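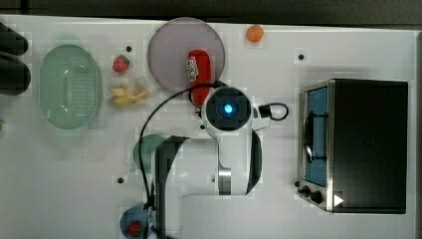
Search this guide Go

Print this page | E-mail this page

4. Setting up your monthly trade return

This section covers the first-time set-up of the trade return in Jirnevis Desk. You need to do it once for each business that sends goods abroad or brings them in. If your firm trades only within the country, go to section 6.

Before you start, have these to hand:

- your trader number, as printed on your registration letter
- the list of commodity codes your firm uses
- last month's sales and purchase ledgers, saved as CSV files
- the name of the person who will sign off the return

4.1 Create the business record

1. Sign in and choose Returns, then New business.
2. Type the trader number without spaces. The program checks the last digit and shows a green tick if the number is valid.
3. Enter the trading name exactly as it appears on the registration letter. Do not shorten "Limited" to "Ltd" unless the letter does.
4. Choose the office that handles your returns. Firms in Trirville and Prakthorpe both come under the Nadar office.
5. Choose Save.

Note: The trader number cannot be changed after the first return has been sent. If you find a mistake later, close the record and create a new one.

4.2 Set the reporting currency and rounding

1. Open the business record and choose Values.
2. Pick the currency in which the return is to be filed. Invoices in other currencies are converted at the monthly rate held in the Rates table.
3. Set rounding to whole units. Pence and cents are not accepted.
4. Set the low-value limit. The standard setting is 2,000. Consignments below this figure are added together on one line under the code for small items.

Caution: Changing the low-value limit part way through a year alters every month still open. Months already sent keep the old limit, and the yearly totals will not match the monthly ones. Leave the change until the new year starts.

4.3 Load the commodity codes

1. Choose Codes, then Load from file.
2. Select your file. Each row must hold a code, a short description and a unit of quantity, in that order.
3. Check that every code has 8 digits. Spreadsheets often drop a zero from the start of a code, so format the column as text before you save it.
4. Choose Check. Rows with errors are shown in red and are not loaded.
5. Correct the red rows on screen, or fix the file and load it again. Loading a second time overwrites the first list.

The description field holds up to 58 characters. Anything longer is cut when the file is loaded and no warning is given.

4.4 Add the people who prepare and sign the return

At least two people are needed, one to prepare and one to sign. The program will not let the same person do both.

1. Choose People, then Add.
2. Enter the name, e-mail address and role.
3. Tick Deputy if the person may sign when the main signatory is away.
4. Choose Send invitation. The link in the e-mail works for 10 days.

A finished list looks like this:

Thirumalai Amin – Preparer
Ajith Namboodiri – Signatory

4.5 Run a trial return

1. Choose Returns, then Trial.
2. Select the month. For a first trial, use one for which the ledgers are closed. A firm joining in August would pick July.
3. Load the sales ledger under Exports and the purchase ledger under Imports.
4. Choose Compare. The screen shows the total value and net weight for each direction beside the ledger totals.
5. If a total differs, choose Show lines and look first for credit notes. These must carry a minus sign.
6. When the totals agree, choose Clear trial. Nothing from a trial is sent.

Note: Goods returned by a customer are entered as an import with the reason code for returns. Do not take them off the export total.

4.6 If the Compare screen stays blank

Check that both files are closed in your spreadsheet program, then load them again. If the screen is still blank, check the date format under Values. It must match the one used in the ledgers.

Sending a live return is covered in section 5.

Print this page | E-mail this page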